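I've had a soft spot for lids ever since my gran's biscuit tin, which needed two hands, a knee and a fair amount of swearing. So when Sihan Fu's talk from the Kerkville workshop went up in October I watched it twice, and then I went and read the write-up, and then I bored everyone at dinner with it. The talk was about getting a two-handed robot to take lids off things. That's the whole subject! And I think it's the most useful bit of robot research I've come across this year, mainly for a reason the authors tuck away near the back.

Quick summary for anyone who hasn't seen it. The usual recipe at the moment goes like this: a person steers the robot through a job over and over, you record the lot, and you train a model to copy it. If it works badly, you record more. The Kerkville lot recorded 600 demonstrations of the lid job and trained on all of them. Then they went through and threw most of them out, kept 200, trained the same model again from scratch, and the smaller set won. It wasn't even close on the containers the robot hadn't met before.

What did they throw out? I assumed it would be the fumbles, the ones where the operator slipped or had to start over. Nope. They kept a good many of those. What went in the bin was the demonstrations where the second hand did something pointless. People fidget, even through a robot. They drift the spare hand about while the working hand gets on with the job, and the model (which has no idea what matters) dutifully learns the drifting as well. Strip that out and it seems to pay far more attention to the rim of the pot. 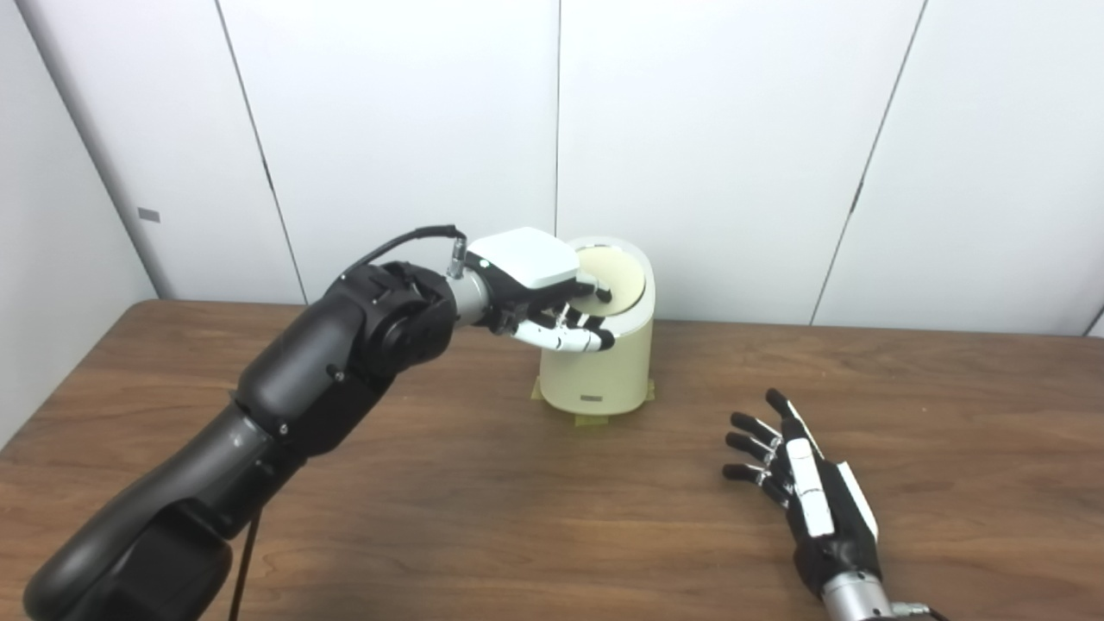
Opinion / Robot learning

One hand with its fingers over the rim, the other held open a bit above the table. I do love how undramatic it is. There's tape around the bottom of the container too, and I want to talk about the tape, because I've already seen people being sniffy about it online.

The complaint goes: if you've stuck the thing to the table, you've made the problem easy, so the result doesn't count. I get where that comes from. A real kitchen doesn't have its flour bin taped down, and pulling a lid off a container that can slide or tip is a different job from pulling one off a container that can't. If Fu's group were claiming to have solved opening things, I'd be joining in. But the claim is about which recordings are worth keeping, and for that you want as little else changing as possible. Fix the pot, fix the table, use the same model, change only the data. I'd have been more suspicious if they hadn't.

Where I do part company with them is on the sorting. All 600 recordings were watched and marked by hand, by people who knew what they were hoping to find. They say so plainly, good for them, but it's a big hole. The rule they wrote down for a "pointless" movement runs to a single paragraph, and I tried applying it to the clips they've put up and disagreed with them on several. Is a hand that hovers near the pot wasting time, or getting ready to steady it? I went back and forth on one clip for most of a cup of tea. If two reasonable people can't agree, then some of that lovely improvement might be down to good taste, and you can't download good taste.

The group at Istham have apparently had a go at automating the sorting with a tool they call Sampaio, which scores each recording by how much the spare hand's movement helps predict what the working hand does next. Clever idea. On their own drawer-opening task it got some of the gain and missed the rest. I'd like to see it run on the Kerkville lids before I get excited, and as far as I can tell the recordings are sitting there ready for anyone who asks.

My other grumble is the test. They tried 13 containers the robot hadn't been trained on, and when you look at the list an awful lot of them are round-ish tubs with a lift-off lid. Nothing with a screw thread, nothing with a clip. I'd swap half of them for the sort of horrible plastic box that pings open at one corner and stays shut at the other three.

Still, I keep coming back to the money side. Recording demonstrations is slow and dull and somebody has to be paid to do it. Companies like Lirnness sell it by the hour, and the sales pitch is always volume. If a third of the data does a better job, a small lab with one robot and a patient student is suddenly in the game, and the right question for a supplier is what they chuck away. I'd ask them that before I asked for a quote.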